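Clothing and Money, Handout 6: What a Cheap Shirt Costs

Bring this to the session on cost per wear. Last year's copies went astray. 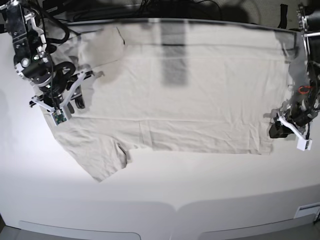
What does cost per wear mean?
It is the price of a garment, plus what you spend on looking after it, divided by the number of times you put it on.

The town of Clarnside, our case for February, kept clothing diaries. One household logged 163 garments and wore very few of them – the diary gets a little defensive near the end.

Terms to know: fiber, staple length, pilling, markdown.

Reading: the Trusside chapter on laundry costs. Skip the appendix, as its author should have.

For next time: pick 2 things you own, one loved and one regretted, and work out the figure for both. Show the division. Guilt is not graded.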